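**Zwischenbericht an die Förderstelle, Stand April**

Projekt: Anlaufstelle für kleine Vereine und Bürgerinitiativen
Projektleitung: Svenja Weidemann, Durkix e. V.

**Stand der Arbeit**

Die Anlaufstelle ist seit Beginn der zweiten Förderphase an zwei Nachmittagen pro Woche geöffnet. Beraten wurden bisher 14 Initiativen, überwiegend zu Gemeinnützigkeit, Versammlungsrecht und Haftung im Vorstand. Vier davon haben inzwischen eine Satzung beim Registergericht eingereicht. Eine Gruppe hat sich nach dem Erstgespräch gegen eine Eintragung entschieden und arbeitet als loser Zusammenschluss weiter.

Der Leitfaden zur Beteiligung an kommunalen Anhörungen liegt im Entwurf vor. Das Kapitel zu Fristen muss überarbeitet werden — die Geschäftsordnung des Rates wurde im laufenden Zeitraum geändert. 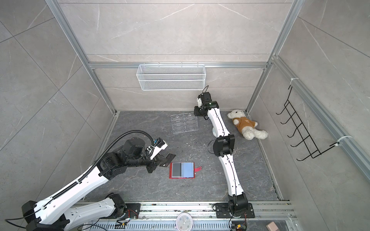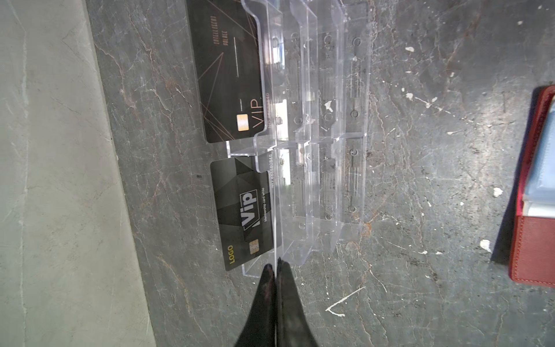
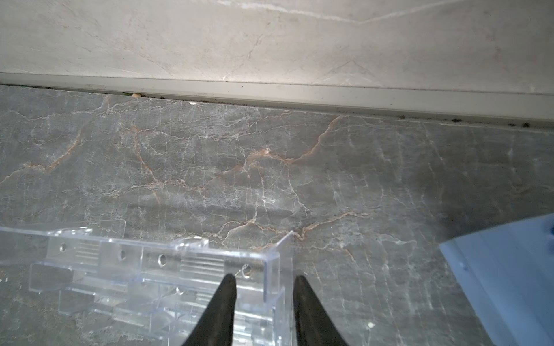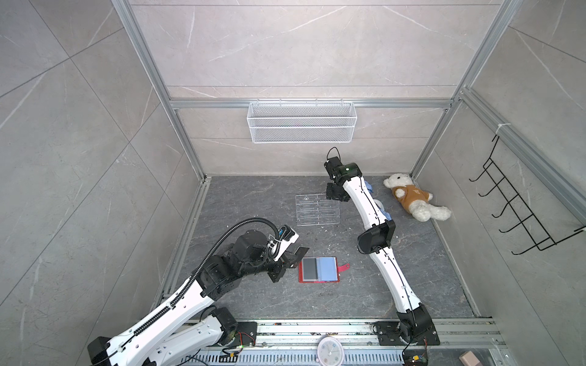 *Zweites Bild: zwei schwarze Karten an einem durchsichtigen Kartenhalter. Viertes Bild: Drahtkorb an der hinteren Schiene.*

**Unternehmenspartner**

Mit Arkstead besteht eine schriftliche Vereinbarung. Das Unternehmen stellt Mitarbeitende für bis zu 15 Stunden im Monat frei, vor allem für Buchhaltungsfragen. Die Gespräche mit Bauerfeind laufen noch. Offen ist dort, ob das Unternehmen die gemeinsame Erklärung zum Schutz der Vereinsarbeit mitzeichnet oder nur Räume bereitstellt. Testine hat abgesagt und verweist auf eigene Spendenrichtlinien.

**Abweichungen vom Plan**

Der Runde Tisch mit der Verwaltung fand einmal statt, geplant waren 2 Termine. Der zweite wird nachgeholt, sobald das Ordnungsamt einen Ansprechpartner benennt. Die Mittel für Moderation sind deshalb nur zur Hälfte abgerufen. Wir bitten um Übertragung des Restbetrags in das nächste Quartal; der formlose Antrag liegt bei.

**Nächste Schritte**

- Leitfaden abschließen und an alle beratenen Gruppen versenden
- Entscheidung von Bauerfeind einholen
- Abendsprechstunde ab 18 Uhr erproben — mehrere Gruppen können nachmittags nicht kommen

Rückfragen bitte an Svenja Weidemann.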